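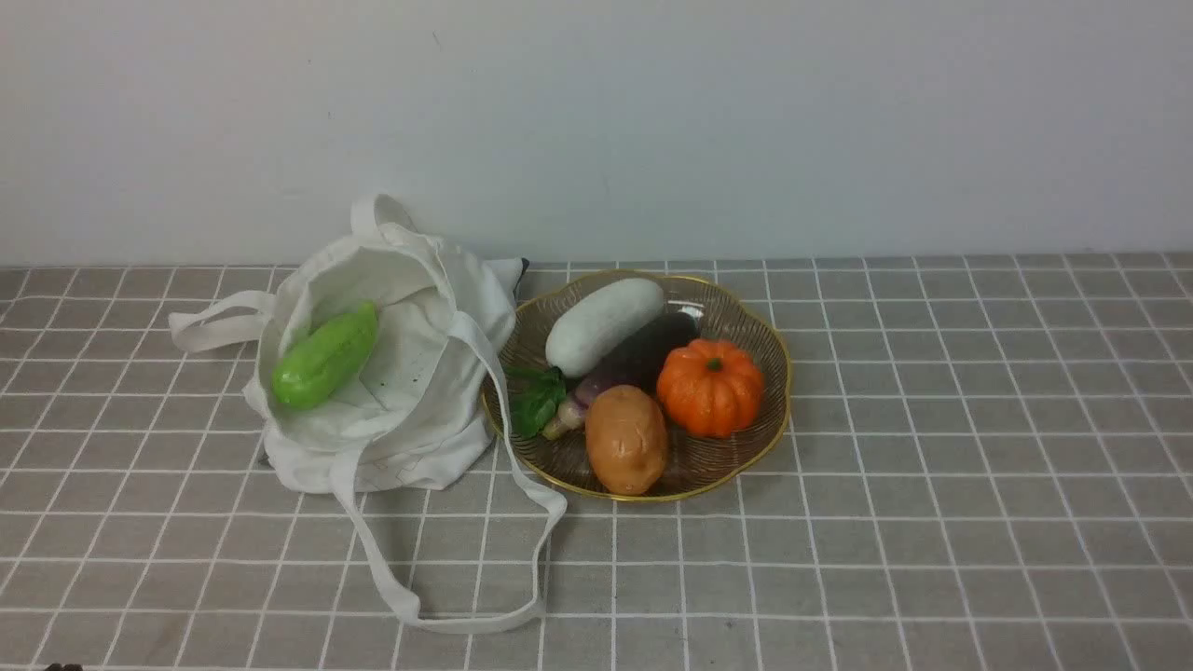
Canvas totes for vegetables, long handles or short? I have been going back and forth on this for weeks and I figured this was the right crowd to ask, since half of you seem to do your shopping on foot like I do. I walk to the Noscombe market with two or three bags over my shoulder, and I have always bought the plain off-white cotton kind with the long straps, because they go over a winter coat without a fight. The trouble starts when I get home. I set the bag on the table, it slumps over on its side, and the straps go everywhere, one off to the left, one trailing down over the tablecloth toward me, and there's the green vegetable lying in the mouth of the bag like it's thinking of leaving. Last month I caught a strap with my elbow and took a whole bag of plums to the floor with it (they bounced, which tells you how ripe they were).

So I'm thinking of sewing up a few with shorter handles, maybe a flat bottom too. My aunt left me a good length of canvas and I have until my sister's visit in June to get it done. Has anybody made this switch and been glad of it? Or sorry?
Posted by drellstead_jo, 7/2/22

tobi_garba
Welcome to the great tote debate! I'm a long handle person and I will not be moved. I carry 5 bags up a hill every week and if I had to hold all of them in my hands I'd have no fingers left. What I do about the slumping is very simple, I put the potatoes in first. A bag with potatoes in the bottom sits where you put it. With only one or two light things in there, any soft bag is going to lie down on you, and I don't think shorter straps would change that one bit.

Tobiloba

kassa_kitchen
I'm going to disagree with Tobiloba, kindly. Short handles, every time. I made six of them years ago out of old curtain lining and they are still going, and the big thing for me is the washing machine. Long straps tie themselves into knots around everything else in the load, and I've spent more of my life than I'd like picking a bag strap out of a pillowcase. Flat bottom yes, absolutely, but you want to box the corners and then slip a piece of stiff card inside, otherwise it's only flat when it's full.

I will say that for the walk home over a coat you will miss the long ones. I drive, so it's easy for me to talk.

drellstead_jo
Thank you both, this is just what I was after. The potato trick I can't believe I never thought of. I always put the heavy things in whichever bag is closest, and then wonder why one shoulder is lower than the other by the time I reach the bridge.

To be fair to the bags, part of the problem may be me. I don't unpack right away. I like to get the good plates out, the ones with the thin gold rim, and lay the vegetables on them where I can see them, so that I know what needs cooking first. Leafy things always go out where I'll notice them, because if they go straight into the fridge I forget them until they're soup whether I meant them to be or not.
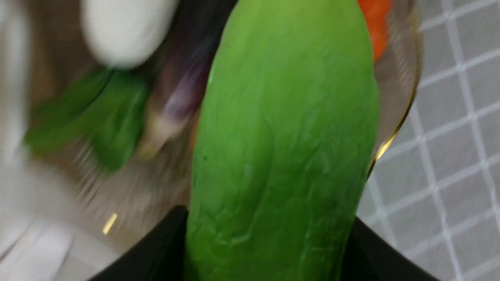

Doing it that way means the bag stays on the table a good long while, half empty and getting floppier as I go, and I'm reaching over the straps the whole time. My mother unpacked everything straight into the sink and hung the bag on the door before she took her coat off. I suppose I should have paid more attention.

abilio_c
Your mother had it right, if you ask me. Hang the bag up first and lift things out of it while it's hanging! I put a plain hook at the end of my counter and it has been the best thing in my kitchen since the kettle. Long straps are an advantage there, they bring the opening down to a comfortable height.

I'd also be a little careful with the gold rimmed plates. Mine were my grandmother's and the gold is wearing thin in spots, and I'm fairly sure it's from grit on unwashed carrots.

kassa_kitchen
Oh, I don't know about that, Abilio. Mine wore off from the dishwasher. A carrot never hurt anybody's plate if you set it down gently.

abilio_c
We'll have to agree to differ! I rinse mine first and I sleep better.

encarni_i
Coming in with a middle road. I sew both on one bag, a short pair in the hand and a single long one for the shoulder, and I tuck the long one inside when I get home. It takes an extra evening of sewing. Jo, if your canvas is heavy, use a jeans needle and go slowly over the strap ends. I broke two needles before I learned that.

drellstead_jo
Encarnación, I think you've settled it for me. I'll make one with both and one with only short handles for comparison, and I'm getting a hook on the way home from Illent tomorrow. Do you sew the long strap down into the side seam, or stitch it on top?

encarni_i
On top, a square with a cross through it, and start it a good hand's width below the hem.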